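9th July - Trandenura kit, bench notes

Started on the two-arm sorting kit from Trandenura, on loan until we say yes or no. The brochure promises "tidy-up skills out of the box" and up to 219 picks an hour. Both claims are on my list to check and I don't expect to be kind to the second. Set out the usual mess: crayon boxes, pliers, foam pieces, one container for each. Tray for tools, white for crayons, orange for the rest.

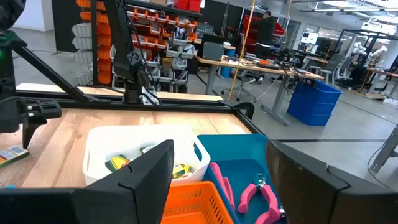

Dexter Abernathy

Setup first. Clamping the arms to our frame was fine, the brackets fit the slots and I had no spare screws left over, which made me nervous until I recounted. The calibration wizard is another story. It asks you to touch the same corner of the table with each arm and then says "good" whatever you do. I tried it a full finger-width off on purpose and it still said good. Write that down as a fault, whatever their support desk calls it.

Second gripe is the license. Base price covers one task profile. Each further profile is $563, and sorting into three containers counts as three profiles if I read page 4 correctly. Need Gemma to read it too, she is better at this sort of small print. The old Clivitz unit was slower and uglier but it never billed us by the bucket.

Pliers and crayons are the easy half of the mix. Stiff, decent edges, something to grab. The foam is what I care about, because most of what we'd hand this thing in December is soft packing pieces, and the demo video on the Huder reseller page has not one soft object in it. I asked the rep about that on the phone and got a long answer about roadmap.

Put the two arms on the foam together to see what the shared-workspace mode is worth. The manual says the arms "negotiate" in the middle of the table. As far as I can tell from the log, negotiating means one of them stops. 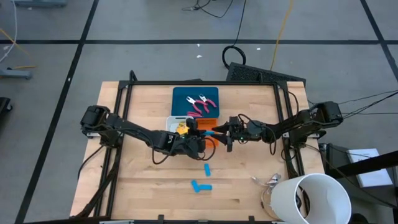
Sizwe Molefe thinks I'm being hard on it. His view is that any two-arm kit at this price will stall when both arms want the same spot, that the Okafor one did the same for its first month with us, and that the fair test is how long it takes to back out, with no one touching the stop button. He'd also like the force setting left at factory for a full day before anyone fiddles.

Fair enough on the back-out time, I'll log it. Not convinced on the force setting. Factory is tuned for hard plastic parts, says so in their own appendix, and I don't see what a day of squashing foam teaches us. Compromise: factory until lunch, then low. Log both under separate names so they don't get averaged together like last time.

Other thing I want on paper before I forget. The kit counts a pick as good when the fingers close on something. It doesn't check where the thing ends up. So their hourly figure could be made up of picks that went nowhere and the dashboard would still be green. I'm counting by hand, and only what is in the right container when the arm has let go. 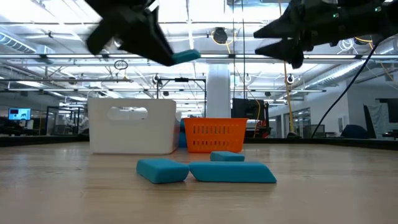

The speed slider goes to 100 but the quick start sheet tells you to stay at 74 or under for "mixed items". So is the brochure rate at 100 or at 74? Emailed to ask. If it's at 100 with one kind of item then we can't compare it with anything we do here.

Cables: the loops at the wrist need tying back. The kit ships with clips for the base end only. Paloma has a bag of the soft ones, ask her.

Crayon boxes next, with the profile they supply. I wanted to like this one. It's the profile they show off and the one included in the base price, so if anything is going to be polished it should be this.
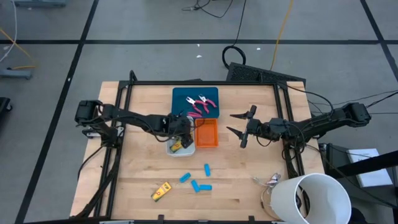
The release height is fixed in the supplied profile and you can't change it without the paid editor. For a shallow tray that's a drop I wouldn't want for anything breakable. Bleddyn reckons the value sits in a plain text file somewhere on the controller. Haven't looked yet. If it does, that's one fewer thing to pay for, though I'd guess editing it voids something.

To do
- time the back-outs, both force settings
- hand count vs dashboard, same hour
- Gemma on page 4
- redo calibration with the corner deliberately wrong, save the log this time
- answer from rep on the slider

Leaning no at the list price. Would look again if they throw in the extra profiles.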